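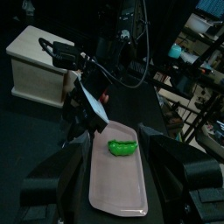
March
By Teodor Solberg

Most bench rules for two-arm work cells cover the operator and the emergency stop. Few say anything about the cable. I think this is the wrong order of concern, and the draft code of practice now going round at Skernport repeats the mistake.

The draft gives 2 pages to operator clothing and one line to cable routing: leads "should be tidy". A lead that is tidy with the arm parked may be taut, or lying across the other arm's path, once the wrist turns. The test should be made at full reach, with both arms moving, and the result written down. At Flerkosbridge we logged 3,163 handling cycles on a Plerkex cell, and 65 of them ended in a stop. Almost half of those stops were traced to a lead catching. None were traced to the grip.

The second gap is light. The draft asks for 800 lux at the bench and does not say when to measure it. A reading taken at noon tells us little about a run left going on a Sunday evening. If wrist cameras guide the work, the level should be checked at the tray, at the time of the run, with the arms in place and casting their shadows.

The third is shared space. Where two arms serve one tray, the code should name which has right of way and how far off the other must wait. Neves, whose cells I have otherwise little to say against, leaves this to the programmer. I would not — programmers change jobs, and the distance leaves with them.

Comments on the draft close at the end of the month. Mine ask for a cable test at full reach, a light reading at the tray and a stated waiting distance.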